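Robot Learning, Unit 8: Learning to put things away from demonstrations
Notes by Bianka Juhász, 02/10/2018

Last time we finished with plain behavior cloning, and several of you asked why anyone bothers with anything fancier if it works so well on the training set. Great question, and today is the answer! We'll follow one method, Trilo, from start to finish, using the block-and-basket task all the way through.

The task is easy to say: pick up each colored cube and put it in the basket. A person guides the arm through the whole job while we record camera images and gripper commands. We have 300 demonstrations, and a network learns to map the current image to the next short motion.

Plain cloning predicts one small step at a time. Each step carries a little error, the gripper drifts, and soon the camera is showing it something no demonstrator ever produced. The network has no idea what to do there, so the next error is bigger. You have seen the drift plots from Unit 7 – the curve bends upward, and it bends early.

Trilo changes two things. First, it predicts a chunk of 14 steps at once, so there are far fewer moments where a fresh mistake can creep in. Second, it asks the network to name its next target (a cube color, or "done") before it predicts any motion. Zbigniew Wieczorek suggested that second part, and I love it, because you can read the target off the screen and see what the policy thinks it is doing.

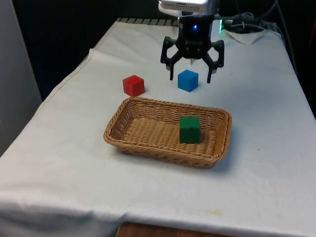
The target label matters most when the job is partly finished. With one cube in the basket and two still outside, a policy without the label may go back for the cube it has already delivered. It saw plenty of grasps of that color in training, after all! With the label, the choice of cube and the path of the gripper can be checked separately, and that makes debugging so much nicer.

Now the result. We ran 670 trials with mixed starting layouts. The full method beat plain cloning on every layout group, and the gap was widest when cubes started close to the basket rim. Chunks alone gave most of the gain in smooth motion; the label gave most of the gain in picking the right cube. Keep those two effects apart when you write up your lab.

One open problem: a long chunk is blind while it runs. If a cube slips halfway through, the arm carries on with the old plan until the chunk ends. Cecilia Kwofie will show her early-stopping version in the next session.

For the lab, retrain with chunks of 8 steps and compare the wrong-cube errors with the ones in the handout data. Reading: Unit 8 notes on covariate shift, first half only.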